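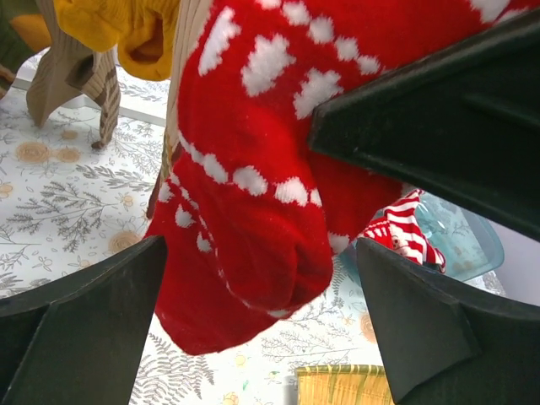 Why does the planner stall when it has a perfectly good grasp? Because it was still checking against a camera cloud from before the fingers closed, so the sock counted as an obstacle.

Took me most of Thursday to find that, and I'm still grinning! The collision checker in Surix keeps its own copy of the world, and my patch only refreshed the other one. One missing call. I added it, reran the logged requests, and the "start state in collision" errors went from 120 to 9. I went and dragged Themba away from his lunch to look at the log (he was very decent about it).

The leftover ones all seem to come from cloth lying against cloth, where the segmentation merges two items into one blob. Bongani thinks we should stop asking for clean masks and let the planner carry the doubt along – I like this a lot, though it means opening up the Skuvis message format again, and I swore in December I wouldn't.

Also got the two-arm timing down. Both arms share one clock now, and the replan step takes 60 ms where it used to take 670. I could watch that plot all evening.

Striped sock up by the hanger, left arm holding, right arm close in. Clearance between the two grippers is the bit I want to log properly.
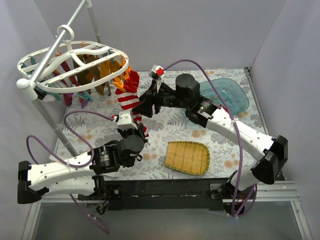

Tomorrow

Put the refresh call behind a test before I forget why it's there. Ask Themba for the older Nakajima logs. Start on the mask idea with Bongani, on a branch, quietly. And reply to the Raltport people about the clock code – they asked so nicely, and I've had their mail open since morning.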